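Seating Comfort and Study Time in the Ustville Campus Library
Project report, Department of Applied Ergonomics
Submitted Thu 3 November

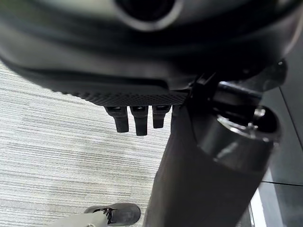 One student who replied to the survey wrote that she plans her whole afternoon by which chair is free, and that after two hours in the wrong one she goes home. Her remark was typical of the written comments and helped to set the direction of the project.

1. Purpose
The project examined whether the type of seating offered in the library affects how long students remain at their desks. The library at Ustville provides three kinds of seat: fixed wooden chairs, stackable chairs and adjustable office chairs. The last group was bought from two suppliers, Sanico and Stedura, over several years, and no record of student opinion had been kept.

2. Method
A questionnaire was sent to 1643 registered library users in May. A total of 418 complete replies were received. Seat use was also recorded on 11 weekdays, in the reading room and on the upper floor. Observers noted the start and end of each stay but collected no personal details. Stays of under ten minutes were left out, which gave 1124 stays for study.

3. Findings
Students in adjustable chairs stayed longer than those in fixed chairs on both floors. The difference was greater in the afternoon. Many replies stated, however, that the writer had never changed the height of the seat – several did not know that this was possible. Complaints about the stackable chairs mostly concerned the lower back. Noise and the lack of power outlets were also mentioned often and may account for part of the difference between the floors.

4. Limits
The upper floor was partly closed on two of the recorded days. Replies came mainly from first-year students, and the results should be read with this in mind.

5. Recommendations
A short printed guide to seat adjustment should be placed on each desk. The reading room should receive adjustable chairs first. Booking data from the Du system could be used to repeat the study next year at low cost.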